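Home water softener keeps running out of salt / hard water back after 3 days
Ticket opened by: Kamil Ondrejka
Status: Open, then solved (see bottom)
Product: Tallar twin-tank softener, fitted under the stairs

Hello all, me again, the one who had the leaky bypass valve in the spring. That's been fine since, thank you to whoever told me to throw the old washer away and stop trying to save it!

New problem. We're in Dulley, where the water is so hard the kettle looks like a cave after a fortnight. The Tallar has coped well up to now, but since the start of November I get soft water for a day or so after it regenerates and then it goes off. Shampoo won't lather, spots on the glasses, my wife says the towels have turned into cardboard (she's right). It's also eating salt. I put in two blocks and they were gone far sooner than they should have been.

The display shows no error code at all. Just the clock and the litres left, and the litres left looks healthy even when the water plainly isn't.

What I've done so far

1. Checked the clock. It was an hour out from when they went back, so it was regenerating at 3 in the morning by its own reckoning and 2 by mine. Put it right. Made no difference, but it was annoying me.

2. Checked the bypass. Fully in service, both handles the right way round. I know, I know, but somebody always asks.

3. Tested the water. I used the soap bottle test first, which is fine but a bit vague, then bought a drop kit from Caron so I'd have a proper number to give you. Kitchen cold tap (not softened) turned the colour at 18 drops. Bathroom cold, morning after a regen, 1 drop, lovely. Same tap two evenings later, 11 drops. So it's slipping a long way in a short time. If you're doing this yourself, rinse whatever you're using three times with the water you're about to test. I didn't the first time and got a silly reading that had me chasing my tail for a whole evening.

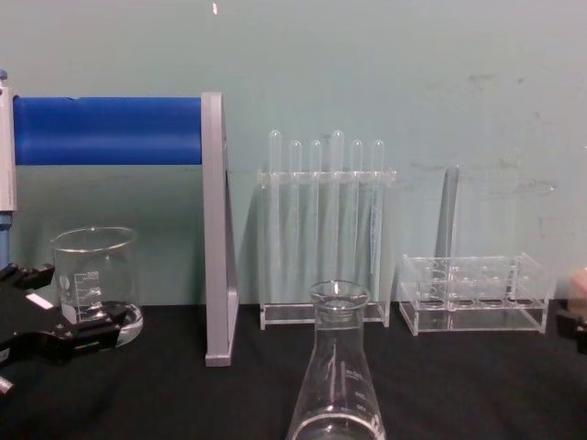 4. Measured the brine draw. I took the lid off the salt cabinet, marked the water level with a bit of tape and started a manual regen. It should suck the level down steadily until the air check closes. Mine went down a little, sat there, went down a little more, and then the cycle moved on to rinse with a good deal of brine still in the cabinet. So the resin isn't getting a full dose, which would explain the hard water. It didn't explain the salt to me, though. Where's it all going?

5. Cleaned the injector. Fiddly little job, two screws and a cap, and I dropped one of the screws behind the skirting and had to fish it out with a magnet on a string. The gauze had some orange muck in it. Washed it, blew through it, back together. Brine draw was better after that but still not right.

6. Looked at the meter reading. It said 2,790 litres since the last reset, which for our house sounded low. Two teenagers, long showers, a dishwasher that never stops. I turned on the bath tap and watched the display and it hardly moved! Then it jumped. Then it stuck again.

Question for the forum at this point

Could a sticky meter turbine and a dirty injector both be at it at once, or am I looking at one fault and imagining the other? And is the resin done for after this long on half rations? The machine is 5 years old. Skurkeck (the shop that sold it to me) quoted me for new resin over the phone without asking a single question, so I'm not rushing back there.

Update, same evening

Got a reply from someone on here who told me to pull the meter out and spin it with a finger. Water off, pressure released, towel down, out it came. There was a strand of plumber's tape wound round the spindle, must be from when I did the bypass washer. So that one's my own doing. Picked it off with tweezers and it spins like a top now.

They also reckoned the salt was going because the float was set too high, so the cabinet was filling with more water than it needed and dissolving more salt to match. I've dropped the float to where the manual says. I'd moved it myself in the summer to clean the cabinet and clearly put it back by guesswork.

Update, a week on

Bathroom tap is at 1 drop every evening I've tested it, right up to the night before a regen. The display is counting down properly, and it's set to regenerate at 800 litres now, as per the chart for our hardness. Salt is going down slowly like it used to. Towels are being monitored.

Happy for this to be marked solved. I've ordered a spare injector gauze anyway, as the old one has a small tear at the edge.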